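Household > Laundry & Fabric Care

Keeping hoodies, fleeces and tablecloths looking decent
7 Jul 2023

Black cotton fades mostly through heat and rubbing. Turn it inside out, do the zip up to the top and wash at 30 with other dark things. Keep towels out of that load. They shed lint and it shows on black straight away.

Printed tops should stay inside out for ironing too. If you must iron the front, put a thin cotton cloth over the print and keep the iron moving.

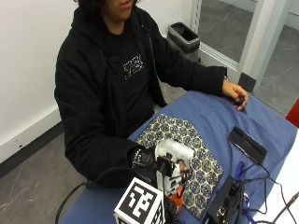
Black zip-up hoodie over a black T-shirt, with a blue cloth on the table.

Coloured tablecloths bleed for the first few washes, so do them alone to begin with. Shake crumbs off outdoors before the cloth goes near the machine. Candle wax should be left to harden, lifted with a blunt knife, then ironed between two sheets of plain paper. For grease, rub in a drop of washing-up liquid and leave it 90 minutes before washing.

Cuffs are the part that gets grubby first, usually from leaning on tables. Wet them, rub with a bar of plain soap and roll them up damp while the machine fills.
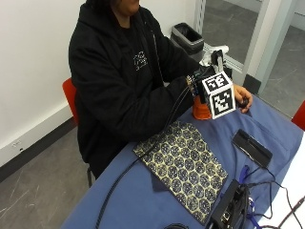 Hrefna Oddsson writes that white vinegar in the softener drawer did more for her dark cottons than any special liquid, and that the smell had gone by the time they were dry. I use half a cup. Don't mix it with bleach.

Fleece wants a cool wash, a slow spin and no softener at all – softener coats the fibres and they go flat. Dry it on a rack away from the radiator. Bobbles come off with a fabric shaver held lightly, working in one direction. Never iron it.

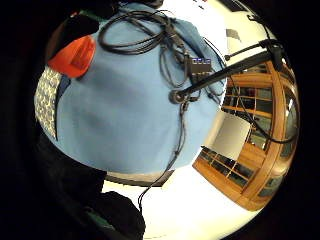
Light blue fleece with a thin dark grey hem.

Drawstrings that have pulled out can be threaded back with a safety pin. Knot both ends before the next wash.

Related tips
Getting biro out of a shirt pocket
Descaling a kettle
How to fold a fitted sheet
Sticky zips and what to rub on them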